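From: Evaristo Olvera
To: culholm-robotics list
Date: October 23, 2018
Subject: Re: [culholm-robotics] Kitchen task: clamp bar, cables, toaster oven

Replying inline to the Tovar group. I have trimmed the parts that were settled last time. Both pictures are from the kitchen bench and should be read together with the points below.

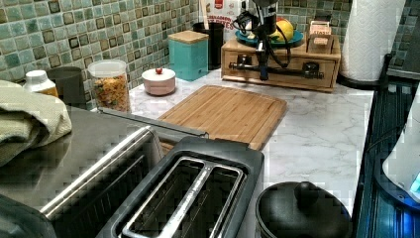
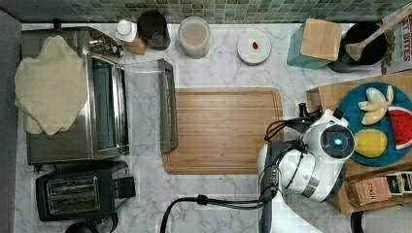
Kitchen bench, two views. The plate with the lemon is on the right-hand side in the second.

> 1. We would like to keep the arm on the clamp bar for the
> club final. Drodwood have theirs bolted to a floor stand
> and we think that is less work to move between rooms.

Keep the bar. The rules ask for a mount that can be taken off with hand tools, and a floor stand does not fit in the van with the Ballo kit. Check both ends of the bar before each session and again after any emergency stop. If the bar has crept, log it and redo the base calibration. Do not correct for it in software. We tried that in April and lost most of a week to it.

> 2. Cable routing. We get a fault on the wrist joint at the
> far end of the reach and none close in. Swapping the
> wrist motor made no difference.

That sounds like strain on the connector. Leave a longer loop at the last two joints and tie it down at the elbow only. A loop that hangs behind the plate is fine as long as it cannot catch the rim when the arm swings left. Run the wrist through its full range by hand with the power off and watch the loop while you do it. If the fault is still there afterwards, send me the log from 404 onwards. The earlier lines are start-up messages and I do not need them.

> 3. The planner treats the toaster oven as one solid box
> whether the door is open or closed. With the door open
> it plans straight through the glass.

Known problem. The depth reading on clear glass is poor and I would not rely on it at all. Put the door in the model as a second box, hinged at the bottom of the oven front, and switch it on from the task script. The open door reaches toward the left edge of the chopping board, so any path from the board to the oven has to come in from above. Tovar's present path comes in low from the side and will need redoing.

> 4. Can we drop the number of trials? 3000 seems a lot for
> a student entry.

The 3000 is the total for the whole club, simulated runs included. Real runs on the bench are 37 per group. Please do all of them, and record the failed ones with the same care as the good ones. Last year two groups left theirs out and we could not compare anything.

> 5. Does the towel stay on the oven?

Yes. It stays for all groups and it does not have to be folded the same way each time. Same answer for the utensil pot and the teal canister: leave them where they are, and do not plan on moving them to get a clear path. Contact with any of them is a fault and the run stops there.

> 6. Grip force on the lemon. Ours slips at the default.

Raise it in small steps and note the value at which it holds. I would look at the pads first. If they are shiny, clean them and try the default again before you change anything. The watermelon slice needs its own setting, as it is gripped across the flat sides.

Two further items which were not in the message.

The booking sheet for the bench has moved to the club page. Slots are nearly full, so give back any you will not use.

The port for the arm controller is now 1986 on all machines. The old one is closed. If your script hangs at connect, that is the first thing to check.

Evaristo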